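# Resetting the Muko cell after a finger change

Applies to the Nivusine simulator, cell file 3342. Do this each time the purple fingers are swapped.

1. Stop the run and send the arm home.
2. Load the new finger file. Leave the opening at 42 mm.
3. Set arm speed to 40 -- no higher until the check is done.
4. Put the yellow bin back on the base plate.
5. Move the gripper toward the bin by hand and watch the wrist view. Both fingers should be in view.
6. Save under a new name.

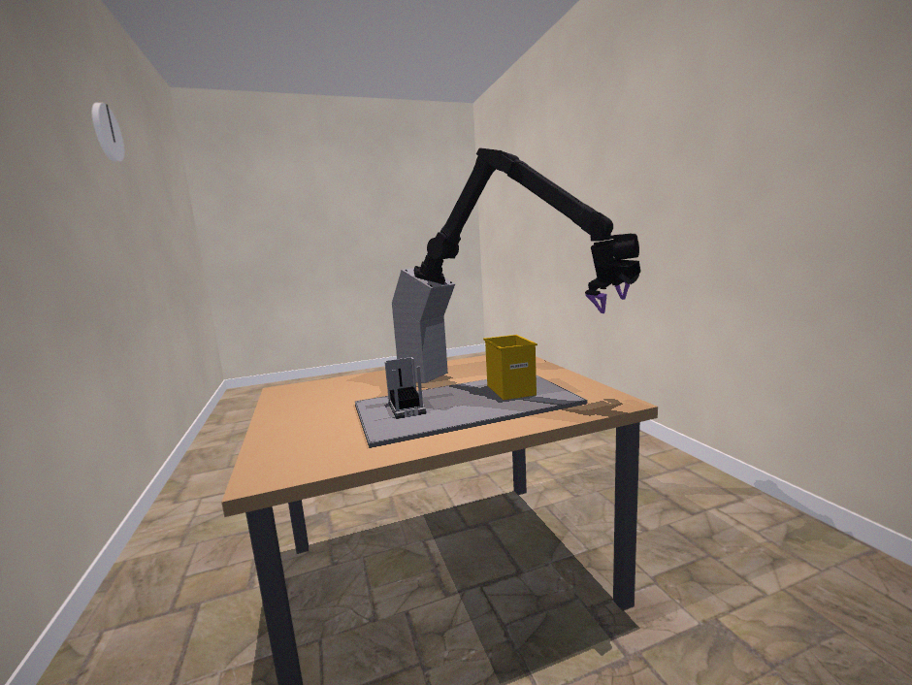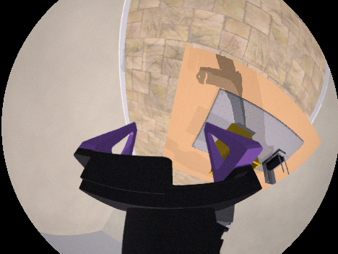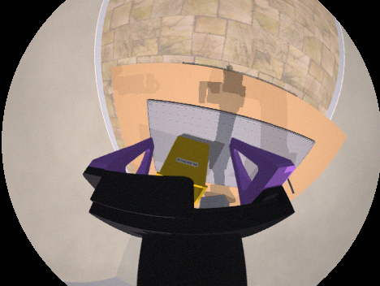 **Do I have to redo the wrist camera offset too?**

Only if the new fingers are a different length. Same-length sets keep the old offset.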